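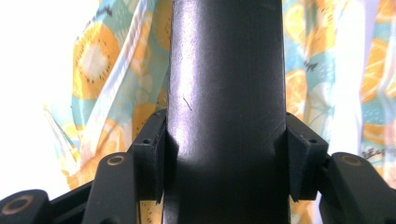 The binder on the shelf at Hidley is thinner than you would expect. It holds 14 rules, each on its own page, and the head of practice there will happily read you any of them out loud. She wrote the first version in April, tore most of it up, and wrote it again with the people who do the work every day. We spent a long afternoon talking about why a job that looks as simple as putting things into a bag and taking them out again needs rules at all.

"Because it looks simple!" she says, laughing. "If you ask ten people to put a box in a bag, you get ten ways of doing it, and every one of them is fine. Then you ask them to do it with a pair of grippers in their hands, in a way that a robot can learn from later, and suddenly all the little things matter. How wide do you open? Where do you stop? What do you do when you miss?"

Hidley records people doing household tasks with hand-held grippers, and the recordings go on to teams who train robot arms. Her side of the work is everything that comes before the training: how the table is set, how the operator moves, what counts as a good take and what gets thrown out. The house guide is called Vulia, after the first project that used it, and the name has stuck even though that project is long finished.

The part she gets most excited about is rule one, which is one sentence long. Start every take with the jaws in a known position. For most tasks that means fully closed, held still for three seconds, before anything else happens.

"I love that rule," she says. "It's so boring and it fixes so much. Before we had it, people would begin a take already reaching. They were eager, which is lovely, but you could never line one take up with another. Now everyone breathes in, closes, waits, goes. You can hear the room get quieter." 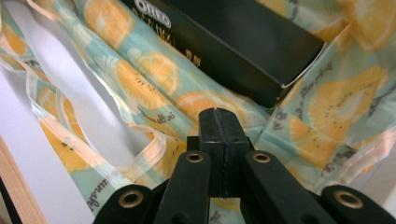
Should the operator start a take over after a fumble?

Keep going and finish the task, as long as nothing has broken and both hands are still safe. A missed grip followed by a good recovery is worth keeping, and the operator marks it as a recovery in the log afterward.

She knows that answer surprises people. The old habit was to stop at the first slip and start fresh, and the result was a pile of perfect takes that showed a robot nothing about what to do when things go a little wrong. "A bag never falls the same way twice," she says. "Cloth, plastic, paper, they all have their own ideas. So the skill you want to pass on is noticing that the opening has closed up and calmly opening it again. If you cut that out, you cut out the best bit."

There is a limit, and it is written down. After three tries at the same grip, the operator sets the tools down and ends the take. She says the number came out of a lot of arguing, and that they tried higher ones, but people got tired and started to yank at things. A tired hand teaches a robot to yank too.

Then we got to objects, which take up the largest section of the binder. The guide asks for things that differ in height, stiffness and shine, and it asks that they be real household things with their labels left on. Hard, glossy plastic gets a page to itself. Operators are told to bring both fingers in level and to let the jaws settle on either side before closing, so the piece isn't pushed along the table by whichever finger gets there first.

"Shallow pieces are the ones new people underestimate," she says. "A tall thing, you just go up to it and squeeze. With something low you have to think about how deep your fingertips go, and whether you want the wall or the whole width. I tell them to decide before they move. You can see it on a take when somebody changes their mind halfway, the tips sort of wander."

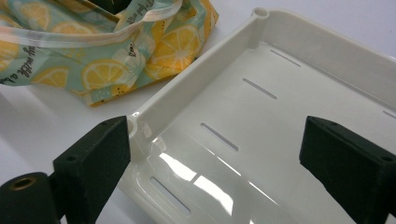

Both fingers at the white tray, with its slotted floor between them.

Her other great enthusiasm is for what she calls honest clutter. Some guides in the field want a bare table with one object in the middle. Hers asks for at least one other item within reach on most takes, and it asks that the item be moved between sessions. Retiris, a small firm that tests arms in kitchens, was the first to ask for this. Their arms had been doing well on tidy counters and badly in kitchens where people lived.

"They came to us and said, could you please be messier?" she says. "I was thrilled. I had been wanting to be messier for a year -- but with rules, of course. Messy on purpose. You write down what is on the table, and you don't leave your coffee there."

The safety pages are shorter and she is stricter about them. Cables have to run away from the work and never across it. Sleeves stay clear of the joints. Anyone can call a stop, for any reason, and doesn't have to explain until later. Sessions run 12 takes and then there's a break, a proper one, away from the table. She used to let people choose when to rest and found that the keenest ones never did.

Working with two grippers is where all of it comes together, and it is where training takes longest. The guide gives each hand a role before the take starts. One hand holds or steadies, the other does the moving, and if the roles swap partway through, they should swap cleanly, with the first hand settled before the second lets go. New operators practice it on a bag and a flat box until they stop looking at their own wrists.

"It's like learning to fold a fitted sheet with somebody," she says. "At first it's all elbows. Then one day you both just know where the corner is, except here both people are you!"

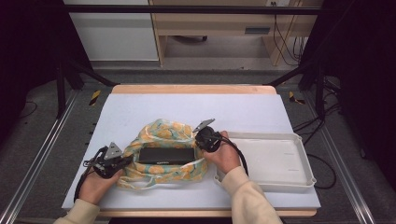

Two-handed work on a bag and box at the white-topped table.

How do you know the rules are any good? She has a test for that, borrowed from a training shop called Kourkoulas that she worked with in her first job. Take 200 recordings, strip off the operator names, and give them to someone who has only the binder. If that person sorts keepers from rejects the same way the team did, the page is clear enough. Where the two sorts disagree, she rewrites the page and leaves the operators alone.

The last round turned up a problem with the word "gently," which appeared on four pages and meant something different to everyone. It has been replaced by a plain instruction to close until the object stops moving and then stop closing. She is very pleased with that one. She would like to get rid of "carefully" next, and she is taking suggestions.

The guide is reviewed twice a year, and operators can pencil notes straight onto the pages in between. When we left she was reading one in the margin of rule nine, which asked whether a handle counts as part of the bag. She thinks it does, but she wants to hear the other side before the next printing.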